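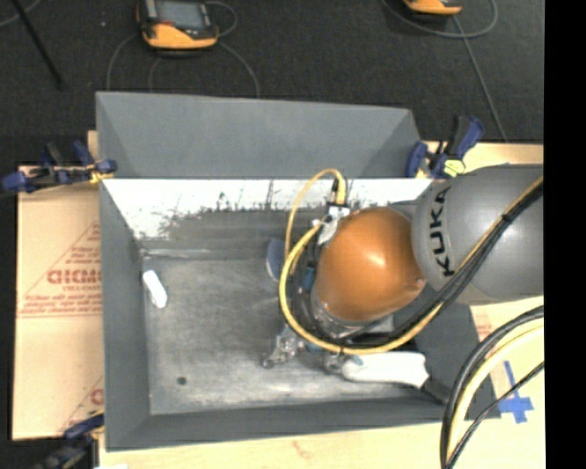 From: Freya Dawber
To: Cundham Allotments list
Subject: Re: Water butts and the shared tank

> Does anyone know if the tank by the Bunting Lane gate is
> being refilled before the summer? It was nearly dry in
> April and I ended up carrying cans from home. Also, is
> the hosepipe rule still the same as last year?

The tank holds 1,000 litres and fills from the shed roof, so it depends on the rain. The downpipe had come away from the gutter at the back, and most of the water was going into the nettles. I pushed it back on and tied it with wire. It has come up a fair bit but please go easy on it.

Hosepipe rule is the same. No more than 40 minutes per plot, and don't leave it running while you go to the shop.

If you want your own butt, Plarwood have the narrow ones in for 50 pounds with the tap but without the stand. Mine sits on 2 paving slabs and hasn't moved. Get the lid that clips down, as the loose ones end up on the railway side.

The tap on the lower path still drips. I've got a washer for it but need somebody with a bigger spanner than mine. Reply to me and not the whole list if you can lend one.

Freya
Plot by the damson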